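Kitchen & front of house help wanted - Uvport, start asap

Posted 2018-05-05

Right, quick one as we're short and summer is coming at us fast. Zilen is a small cafe and lunch place on Grabowska, two minutes up from the harbour bus stop. Need one kitchen assistant and one person for the counter. Could be the same person if you're mad enough to want the hours.

We lost two people in April (one moved away, one back to college, no hard feelings) and have been covering it between us since. Can't keep that up once the ferries go to the summer timetable.

Kitchen assistant
31 hours a week over 5 days. Mornings mostly. Prep, soup, sandwiches, washing up, taking deliveries in, keeping the fridge labels up to date. You'll be working next to Elżbieta Marciniak who runs the kitchen and has done since we opened. She's fair, she's quick, she will want things put back where they came from. No formal cooking training needed but you should be able to chop an onion without a lesson. Food hygiene certificate good to have, we'll put you through it if not.

Some lifting. Potatoes come in sacks and the store is down a flight of stairs, steep ones.

Counter / tables
12 hours to begin with, Saturdays and one weekday afternoon, more from the school holidays. Coffee, till, clearing, wiping down, being nice to people who've just got off a boat. Coffee machine experience would help alot. Not essential, Dariusz can teach you in a couple of afternoons but he'd rather not have to, his words.

Must be OK with:
early starts (kitchen), door opens at 7 for the workmen
standing up all shift
dogs. people bring dogs
cash as well as cards
a bit of everything when it's busy. if the loo needs doing, it needs doing

Pay
Over the minimum for both jobs, tell you the exact rate when you ring, depends on age and what you've done before. Paid every second Friday into the bank. Tips go in one jar and get split by hours worked, kitchen included. Paid holiday, proper contract, payslips. Trial shift is PAID, we don't do free ones, been on the wrong end of that myself.

Lunch is free on shift. Whatever's on, or make your own. Cake that's left on Saturday goes home with whoever's closing.

Uniform: apron from us, dark trousers and flat closed shoes from you. Hair tied back. Plain tops, no big slogans. No rings in the kitchen apart from a wedding band.

Getting here
The 63 stops right by the harbour, first one gets in at ten to seven so it does work for the early shift, just. Bike rack round the back. Parking is hopeless in summer, don't plan on it. If you're coming over from Plandska the last bus back is early on Sundays but we're shut Sundays so fine.

About the place
Not posh. Six tables in and a few outside when it's dry. Regulars in the morning, walkers and families at dinner time, then it goes quiet and we clean. Kids are welcome, we get a lot of them, so patience please. Same faces most days and they'll know your name by the end of week one.
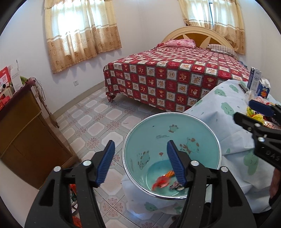
How to apply
No forms. Ring or call in and ask for Dariusz Mazurek, after 2.30 is best, NOT between 12 and 2 please, we won't be able to talk and you'll get a bad impression of us. Or drop a note through the door with your name, number, which job, and what days you can't do. A CV is fine but if you haven't got one just write down where you've worked and someone we can phone. First job is fine for the counter one. Kitchen you need to be 18 or over becuase of the slicer.

If you can only do the summer, say so. Would prefer someone who'll stay on over winter in the kitchen, the counter job we're easier about.

We'll ring everyone back, yes or no, might take a few days. Trial shifts start as soon as we've found people worth trying, so don't hang about. Both jobs stay up on the door until they're filled, if the card's gone then it's gone.

Thanks, and tell your mates
Dariusz, Zilen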